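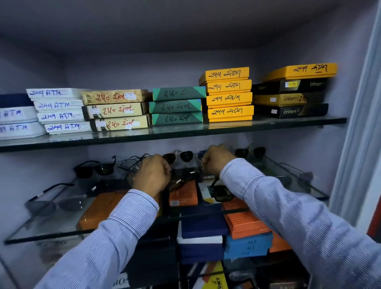

Amândio Patrício says 900 clips of one small job teach a model more than a bit of everything. I'd like to believe him. This gallery is from the Trullovden set, recorded in an eyewear cabinet, and I remain doubtful – glass shelves and tinted lenses are hard on any model.

Two hands at the sunglasses, boxes stacked on the shelf overhead.

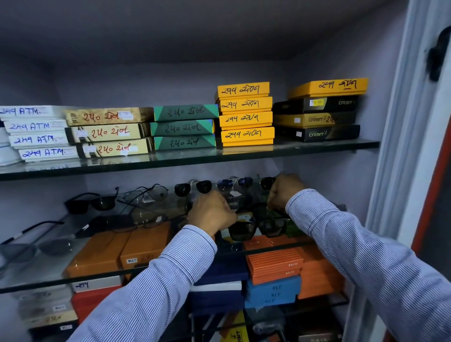
Our target is 2,000 clips by September, and I doubt the last 300 will add much.

Wire-framed glasses in the left hand, blue-tinted aviators in the right.

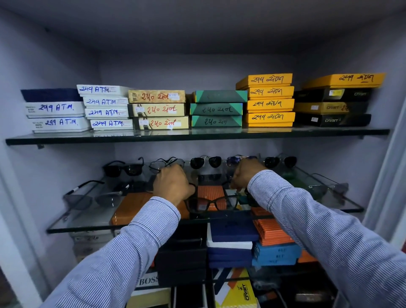
Will it cope with another shop's shelves? We haven't tested that, and 30 trials wouldn't settle it.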